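# About Brorkside Family House

Brorkside Family House is a small parent support organization. We run weeknight groups, short courses and a lending library for parents who are raising kids between kindergarten and high school. We don't have a single method and we don't sell one.

Wing-yan Hsueh started the first group in her living room after her older son quit three activities in one winter. She had signed him up for all of them. She asked a few other parents from his school to come over and talk about how their weeks were going, and most of them came back the next month. When the group got too big for her couch, the Leung family offered the upstairs floor of their building on a low rent. We are still there.

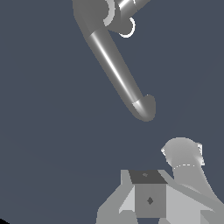
Gray arm link and rounded end cap, computer rendering

## What we do

Most parents start with an evening group. Groups meet for 7 weeks and cover ordinary problems: homework, bedtime, screens, brothers and sisters who fight, and how many activities are too many. A group leader keeps things moving, but most of the hour is parents talking with each other.

We also run:

- **Loltus**, our course for parents of middle schoolers. It deals with grades, friendships and the first phone.
- **Clellness**, a quieter group for parents who are worn out. There is no reading and no homework.
- A lending library with about 200 books. You can keep a book as long as you need it, unless another family asks for it.

Kids are welcome in the building on group nights. They have their own room, with two adults in it at all times – please tell us ahead of time if your child has allergies.

## Who we are

Wing-yan still directs the House and leads one group herself. Before this she taught second grade. Sorcha Hepburn runs the Loltus course and trains new group leaders. She has three daughters, and her family came to us as members first.

Our group leaders are parents. They are not therapists, and we say so at the first meeting. If a family needs more help than a group can give, we have a list of local counselors and will help you make the call.
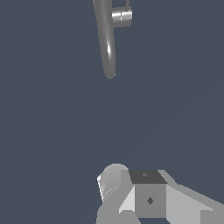 Sloping rod with side collar, computer rendering

## Cost

A place in a group or course is $50 per family, whether one parent comes or both. If that is hard this season, write to us and we will lower it or drop it. You don't have to explain or show us any paperwork. The library is free.

## Joining

New groups open in January and again after the summer break. You can sign up at the front desk or by email, and you may sit in on one evening before you decide. If a group is full, we will put your name down for the next one and let you know when it opens.

Page last updated 11 January 2026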